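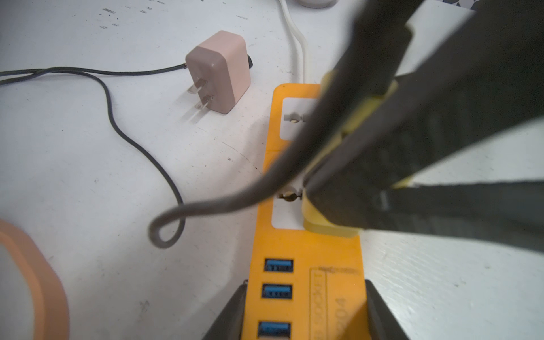
Orange power strip, yellow plug, gray cable. My desk on a Sunday.

I am cleaning my work table this week and I started with the cables. This strip has three blue USB ports along the side, so my phone charger can go back in the drawer.

The white table shows everything. Small black specks, scratches, marks from the old lamp. I wiped it two times with soap and the scratches stay, of course.

The gray cable likes to make a loop. Naveen Bajpai told me to use a strip of cloth tape and fix it under the table edge — I will try it tonight after dinner.

One question for people in Brallside: where do you buy short extension cables? The shop on Meesuk Road has only the 4 meter ones, and I need much less than this.

Update: Chalerm Chaimongkol has a short one in his garage and he will bring it. Thank you! Next I do the shelf with the printer — 17 old cables in one box, and I know the use of maybe three.

Contact | © Bimley | Back to top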